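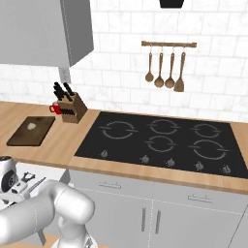
Re: [trade-list] Warehouse lots at the Flelska export zone

Hi all,

Mehrangiz Sharifi wrote:
> Does anyone know if the Flelska zone is still taking small exporters?
> Their site says lots are open but my emails go nowhere. We ship
> ceramics, 2 containers a month at most.

Yes, still open! I signed for a unit there in July (Burkico is on one side of me, a very loud box maker on the other) and they were happy to have somebody small. Skip the web form and write to the lot office directly, subject line "Form 2192", and you'll get an answer. Mine took five days.

Rent is fine, power is fine, the road to the port is awful. Bickerstaff does my trucking and they add about four hours to every quote for that last stretch, so build that in. 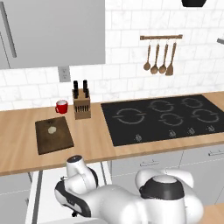

The other thing to ask for is the duty deferral. It doesn't come with the lease, you have to apply for it separately, and I missed the first month that way, grrr. If you bring in glazes or packing material from abroad it adds up fast.

I looked at Geltby too before I picked. Nicer buildings, but they wanted a minimum volume I couldn't promise them, and I doubt two containers would get you in either.

Happy to forward my lease with the prices blacked out, just write me off list.

Sarahí Tovar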